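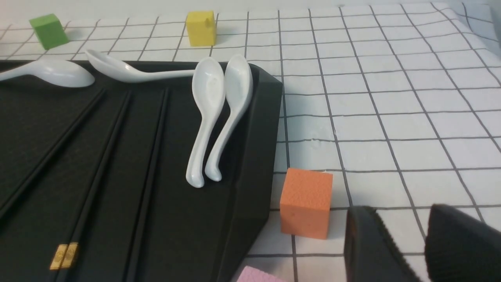
Soup spoons and chopsticks share a dark tray on a checked cloth.

At the Praltolov dining hall, the quiet work of the table begins long before noon. The hall keeps 1,632 pieces of tableware in regular use, and soup spoons and chopsticks take up more of the staff's attention than any other items.

The procedure was revised in June, when the hall adopted the Prorine system of open trays and tubs. Spoons are kept apart from plates, and chopsticks are matched by the pattern near the thicker end. A plain tub — wide, with a flat rim — is sufficient for a single pair or for a full service.

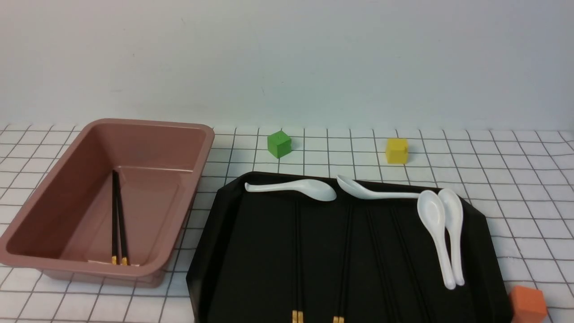 Storage Between Meals

Ceramic spoons chip most often at the lip of the bowl. The McIver guide to table service, which the hall follows, recommends laying them in one layer with the handles free. 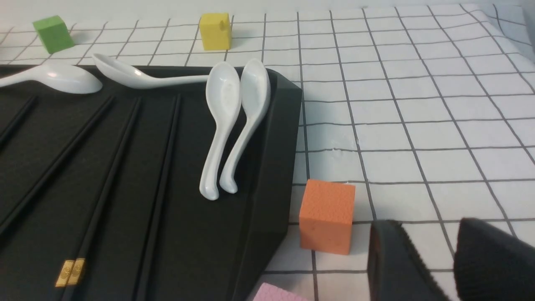

Chopsticks call for a different kind of care. Lacquered pairs should be washed by hand and dried flat, and those with worn tips are retired. The hall replaced 200 pairs last year and expects to replace fewer under the present arrangement. Zillum, the supplier, continues to offer the older patterns, so that a broken set can be completed at modest cost.

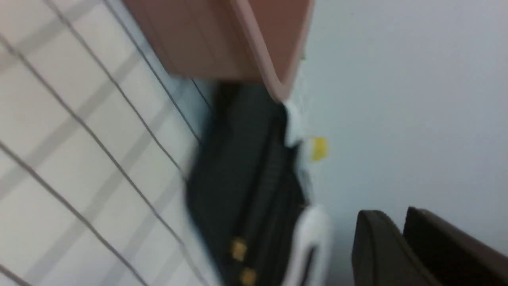

How often should chopsticks be replaced at home?
Replace a pair when the finish begins to flake or the tips no longer meet evenly.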